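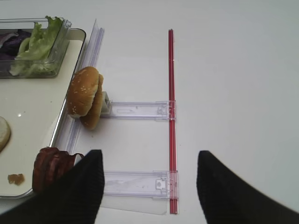

This report concerns the arrangement of ingredients at a single-tray hamburger station and was prepared for the second-year course in food service planning at Senitwood Technical College. The project examined where each ingredient should be placed in relation to the serving tray, how the salad should be contained, and which items are best kept off the tray until they are needed. Placement at small stations is often left to habit, and a new worker inherits whatever order the last one preferred. In the layout adopted for the project, the sesame-seed bun stands on its edge just outside the tray, against a clear rail, while the lettuce and purple cabbage share one clear container on the tray itself. The reasons for this division are set out in the sections that follow.

1. Background

The starting point was the lunch counter at Codach Hall, where the college serves 300 meals on a busy day. Hamburgers are assembled there at one end of a long counter shared with soup and hot drinks. Space is limited, and the salad containers stand on a shelf above the work surface. Members of the project group observed the counter during two lunch periods in October and noted that the workers reached up for lettuce, across for tomato and down for buns. Shredded cabbage tended to fall on the tray next in line.

The group was asked to propose a station that could be set up on an ordinary table and cleared away at the end of service. It was to hold everything required for one hamburger with salad on the side. Cooking, holding temperatures and the choice of sauces were outside the scope of the work. The group also made no attempt to compare suppliers of buns or meat.

2. Requirements

The following requirements were agreed with the course staff before any layout was tried.

The serving tray is to remain in one position from the first ingredient to the last.
Salad is to be kept apart from the bun until serving.
Each ingredient is to have a fixed place, and that place is to be clear to a person who has not used the station before.
All dividers and rails are to be transparent and removable for washing.
The table surface to the side of the work area is to be kept free for the next tray.

The last requirement caused more discussion than the others. Two members of the group wished to use the free area for napkins and cutlery. It was decided that these belong at the collection point, and the matter was not reopened.

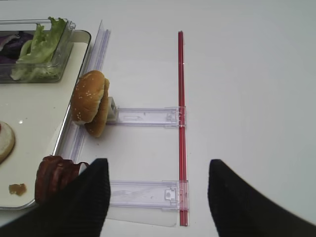

A reader of the interim draft asked why the salad had been given a place on the tray at all, when a larger bowl at the side would serve several customers and need filling less often. The point is a fair one. A shared bowl saves washing, and it would suit a counter where most customers decline salad. The group kept the individual container on two grounds. The portion can be measured before service begins, and the customer receives it without a further transfer. Each container was planned to hold 100 grams of torn lettuce and 100 grams of shredded cabbage, placed side by side and left unmixed. Customers at Codach Hall had commented on the draft menu card that they liked to choose between the two.

3. Materials

The trays are off-white with a slightly raised rim. They were borrowed from the college kitchen and returned at the end of the project. Clear plastic dividers stand along both sides of the tray, and clear rails on the table give the buns and sliced items something to rest against. The clear parts were ordered from Plesex, cut to a length of 38 centimeters and finished by the group in the college workshop. The first set had sharp corners and was sent back to the workshop for sanding.

White was chosen for the table covering after a trial on brown paper, against which crumbs and bacon fragments were difficult to find during cleaning. A pale surface shows them readily. It also shows every mark left by tomato, and the cleaning schedule in Section 5 was lengthened to allow for this.

4. Arrangement and order of assembly

The salad container is set at the far end of the tray, with cabbage on the left and lettuce on the right. The middle of the tray is reserved for the bottom bun, placed with its cut face up. Tomato is kept outside the left divider, with a slice held upright so that it can be taken by its edge.

The order of assembly is bottom bun, tomato, meat, top bun. The group considered placing lettuce directly beneath the tomato, as is common elsewhere, but this would have required a second supply of leaves and was not pursued. Tomato slices should be centered on the bun before anything further is added. A slice that overhangs one side is best corrected at this stage. 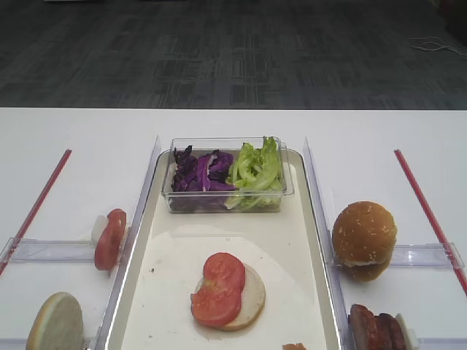 According to one comment received from the partner school in Bragança, the tall dividers might make the tray awkward to lift out once the meal is complete. The school uses a low lip of the same material at its own counter and has found it sufficient to keep the ingredients apart. The group accepts that a lower divider would be easier to work over. The present height was retained for the college trial and a reduced version has been drawn for the next group, together with a note on the radius of the corners.

5. Cleaning

The tray is wiped between customers and replaced if it is marked. Rails and dividers are lifted out, washed in warm water and dried upright. Tomato juice should be removed from the tray before the next bun is set down, as a bun placed on a damp surface softens quickly. Crumbs that collect along the rim are brushed out with a small dry brush kept for this purpose only. The floor near the table is swept after service, and any cable lying within the working area is moved back against the wall.

6. Remaining work

The group recommends that the layout be tried with two trays in succession, as the present work considered one at a time. The position of the meat should also be reviewed. It is currently assigned to the right side of the station, which suits right-handed workers, and a mirrored arrangement has yet to be tested. Drawings of both versions are held in the department office with the order list for the clear parts.

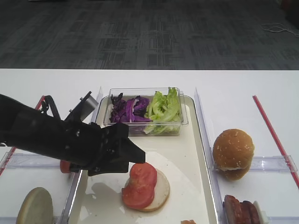 Tomato slices on the bottom bun, with cabbage and lettuce in the container behind.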